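News > Sports Media > Magazines

Soslow is going monthly, and I'm a little giddy about it

If you've been picking up Soslow at the ballpark or the rink, you know the wait between issues is brutal. Four a year! I've read the winter one so often the cover came off. Well, starting in November it goes monthly - same size, same stapled spine, a lot more softball.

I called editor Widad Daher at seven in the morning (sorry, Widad) and she was already laying out pages. The print run stays at 3,000, with 200 copies set aside for high school gyms in Brunlow. Natnael Araya keeps his distance running column, thank goodness, and Aldo Bellini is coming over from Tredari to handle hockey and the crossword.
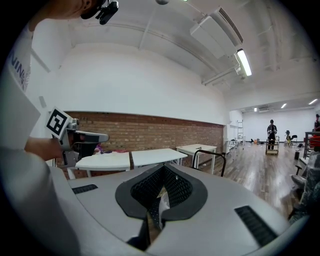 White T-shirt with dark blue lettering on the shoulder.

The price goes up a dollar, which I can live with. Subscribers who already paid for the year get all twelve issues at the old rate. My one gripe is that the letters page shrinks to half a page - and I write a lot of letters. Daher says the longer ones will run online, so I've started on mine.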